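Plemer's Cold Wash Pledge Is Back This April, and I'd Love You to Join

Hi, I'm Nana Odoi, and I run the home savings desk at Plemer. I get to write the press release this year, so please forgive the lack of buttoned-up language!

We're asking 2000 households to wash everyday clothes on cold for the whole of April. Last year 2382 signed up, so I may be aiming low — my colleague Fatos Mladenović thinks so, anyway, and has told everyone in the building.

Signing up costs nothing. You get a fridge chart, a weekly email from me (short, I promise) and a place in the drawing for one of 50 Munus drying racks. Renters are welcome, and so is anyone who uses a shared laundry room.

"I was sure my gym shirts would come out smelling awful, and they were fine," says Emiko Honda, who took the pledge last year and is back for more.

A washer with its door open, and with it closed:

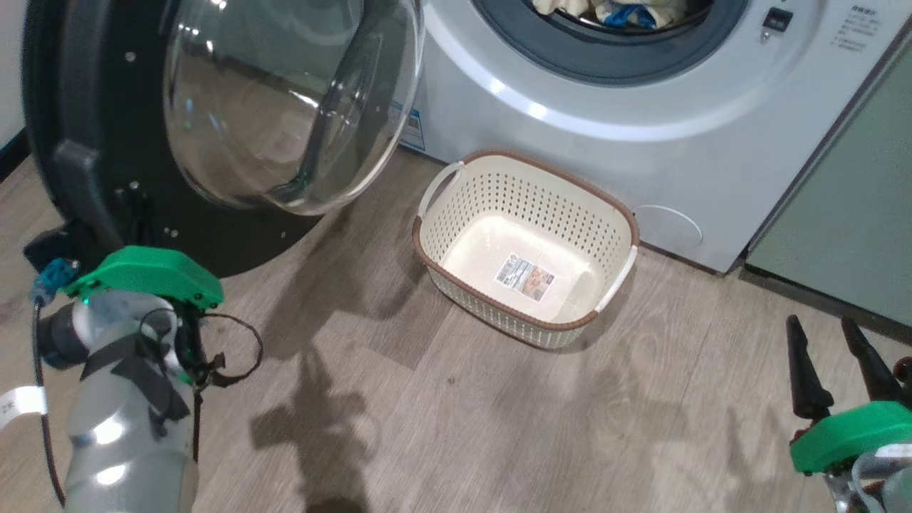
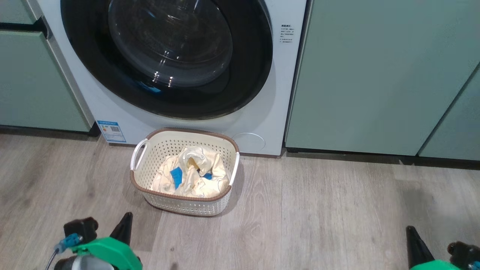 How to sign up

Stop by the Plemer front desk before 2 p.m. or ask for a form by mail. Reporters who want to chat can ask for me or for Boonsong Sitthichai, who handles the drawing and knows the rules far better than I do.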